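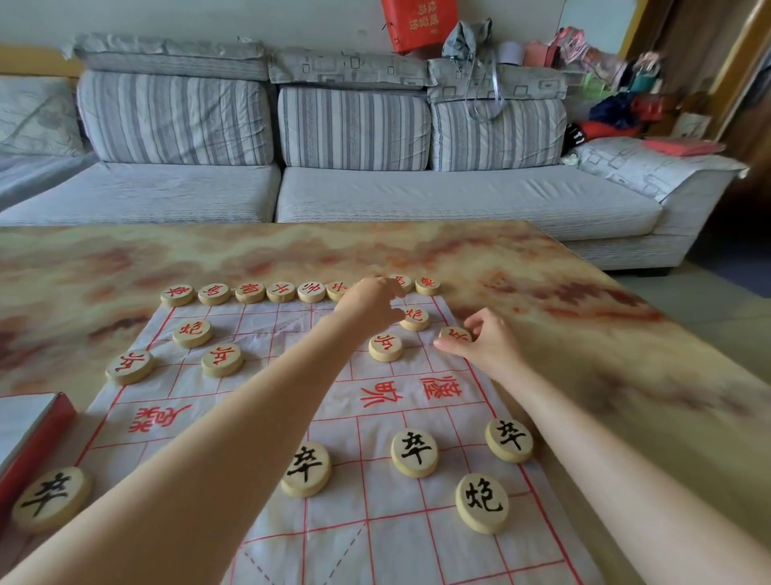
Round wooden pieces on a cloth board, with the river running across the middle.

Magazine > Table Games > Features

The Board You Can Fold

A cloth xiangqi set is cheap, light and much praised. I spent a month looking for the catch.

By Nathalie Brouwer

Last updated: 2024-06-30

I distrust any game sold to me as ancient. The word is usually doing a job the game can't do by itself. So when the Usardale library put up a notice in May for a Chinese chess evening, with a line about "the wisdom of generals," I went mostly to see who would fall for it.

I fell for it a little. The game is good. It's faster than the chess I grew up with, the cannons are a menace, and the general can't leave his palace, which gives the endings a nasty, cramped feeling I enjoyed. What I want to argue with is the equipment, and the way people talk about the equipment.

The standard line is that all you need is a cheap sheet with lines on it and a box of wooden discs. Fold the board, close the lid, put it in your bag. I heard this from three different people on my first night, and each of them was at that moment smoothing a crease out of the board with the side of a hand.

Cloth wrinkles. It wrinkles in the bag and it wrinkles on the table, and the slicker the table, the more it creeps when you reach over to the far side. Pieces here go on the points where the lines cross, so a board that shifts under them matters more than it would with squares. A soldier that has drifted halfway between two points is an argument waiting to happen. And the corner chariots like to end up off the printed edge, where everyone agrees to pretend they are still on the board.

Hubert Aebischer has played for years and has heard all this before. He owns a heavy folding wooden board, which he never brings. "Too loud," he told me. He says a cloth board lets you put a piece down without announcing it to the room, and that people who complain about creases are usually losing. I was losing at the time.

I tried to test the matter properly. The game counter at Vermeulen let me handle the sets they stock, and I came home with two: a Jimaten travel set with a printed cloth, and a boxed one from Birnumar with a stiff paper board. The Birnumar board lay flat for a week. Then the folds began to lift, and the center line stood up like a tent, right along the river. The cloth one looked just as rumpled on the last day as it had on the first, which I suppose is a kind of reliability.

Ironing does help. Use a low setting, work from the back, and try it on a corner first. I would not trust the red ink on a printed sheet to a hot iron, whatever the leaflet says.

The pieces are the part I have stopped complaining about. A flat wooden disc is a pleasant thing to pick up. You can slide it, lift it, or stack it on the piece you have just taken. Setting up is another matter. You tip the discs out or fish them out of the box, half of them land face down, and the chariots are always at the bottom. The good habit, which I resisted because it was recommended to me so often, is to place your general first at the middle of the back rank and work outward.
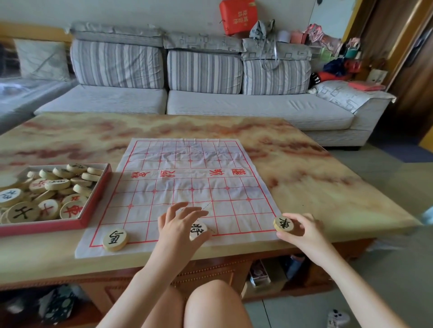
Do you need to read Chinese to play?

You only need to recognize the pieces, and there are 7 kinds. The two sides often use different characters for the same piece, so expect to learn a few in pairs, and expect some variation from one set to the next.

That variation is the one thing I think sellers should be made to explain on the lid. The elephants are written one way in red and another in black. So, often, are the advisors. The black cannon may not match the red one either, and a newcomer holding both will reasonably assume they are different pieces with different moves. My Jimaten leaflet showed a single character for each and left it at that. I lost an evening to it.

There are sets with little pictures instead. I've tried one, and I don't recommend it – the elephant looked like a teapot, and you still have to learn the characters the first time you sit down at anyone else's table.

Then there is size. Discs that are too large for the grid crowd each other as soon as a horse comes forward, and discs that are too small vanish under your fingers. Listings tend to give the size of the box and nothing else. Take a disc out, if the shop allows it, and put two on neighboring points. If they touch, leave the set where it is.

Hubert's view is that I have spent a month avoiding practice. He may have a point. I still lose to him, usually to the same cannon, and on a board with a crease right across my palace.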